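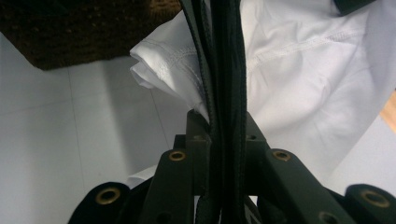

Pevside Function Bookings and Reviews

Maintainer: Ľubomír Skála
Review coding: Samira Jaber
Status: stable, no further rows planned

Summary

The set holds 296 bookings of mobile discos and DJs at club houses, village halls and hotel function rooms, each with the client's review where one was left. Bookings were made through Clolusia, the booking tool run by Lammont. A booking is included only if both the client and the DJ confirmed that the event took place. Unconfirmed bookings were dropped before export and can't be recovered from these files.

Files

bookings.csv – one row per booking
reviews.csv – one row per review, joined on booking_id
venues.csv – one row per room, not per building
layouts/ – dance floor plans, one plain text file per room

All files are UTF-8, comma separated, with a header row. Empty means not known. A zero is a real zero.

Fields in bookings.csv

booking_id: text, unique
room_id: text, matches venues.csv
event_type: wedding, birthday, club, school, work, other
start_time: local time, 24-hour clock
set_minutes: whole number, breaks included. The shortest set in the file is 60 and the longest is 300
sound_limit: yes, no or empty. Refers to a fitted limiter on the room supply, and says nothing about a licence condition

Dates were removed. The month is kept only for April, where the price list changed part way through the year and the old and new rates need to be told apart. Use rate_card for this, not the month. 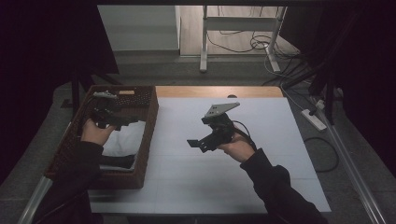

Brown wicker basket holding a white cloth, on a white board.

Fields in reviews.csv

booking_id: text
score: whole number, 1 to 5
body: text as typed by the client, with names replaced by [NAME]
reply: text from the DJ, if any
verified_by: client, dj or both

Reviews are the views of the people who wrote them. Spelling was left alone. Line breaks inside a review were turned into single spaces, and this has joined up a few song lists in a way that is hard to read. Scores cover the DJ and not the room, but clients often wrote about parking and bar prices anyway. Samira Jaber marked these with off_topic = yes. The mark applies to the whole review, so a long review with one line on parking is not marked.

Layouts
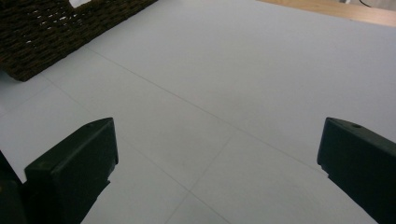

Each layout file gives the dance floor as a grid of square panels, with one character per panel. Plans were traced by hand from photographs supplied by the venues. Pale floors were the hardest to trace. The thin grey seams on the white surface show the difficulty: they are barely darker than the panels they divide, and where two of them meet the crossing is easy to miss. Where a seam could not be followed to the edge of the floor, the row is closed with a question mark and should be treated as incomplete.

Known problems

Rooms with a folding wall appear twice in venues.csv, once open and once closed. The room_id differs only in the last letter.

The Zeman import left trailing spaces in event_type. Strip them before grouping.

Some DJs replied to the wrong review. These replies were kept where they stood.

Reuse

Free for teaching and for non-commercial work. Please don't try to match reviews to clients. Corrections go to the maintainer, with the booking_id in the subject line.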